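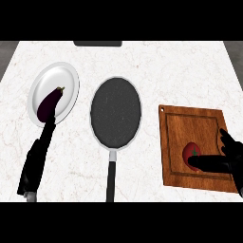 Was Castillo robbed or are we all just fans?
Boxing > Fight Talk > Decisions

southpaw_lou
31 January 2023
Watched the Castillo vs Paucar replay with the sound off, like a grown man with no plans. I have Trinidad winning by 2 rounds. The judges gave it to Paucar, presumably for his haircut.

gutshot77
Alcides won that fight. He landed the cleaner stuff all night. Castillo threw a lot of punches at his elbows, and elbows don't score.

southpaw_lou
He spent the last 2 rounds hugging. If hugging scored, my aunt would be undisputed.

MrsCornerman
I was one of the 2,812 paid at the Guzmán Arena and it was close. Both of you can calm down. The real crime was the undercard. Ayala showed up heavy and they let him fight anyway.

gutshot77
Jhair always shows up heavy. It's his style.

tencount_ed
Paucar by one on my card, but I'd watch it again in August if Sirkeo will pay for it. They won't. They want him in with Şimşekoğlu, who hits like a truck and moves like a parked one.

southpaw_lou
Yiğit stops him inside six. I'd put $500 on it.

MrsCornerman
You still owe the pool from the last time you'd put money on something.

southpaw_lou
That was a bad stoppage and I've said so in three threads.

gutshot77
Four. Anyway, rewatch round seven and tell me who's backing up.

southpaw_lou
Rewatched it. Castillo's backing up. He's setting a trap.

tencount_ed
Let us know when it goes off.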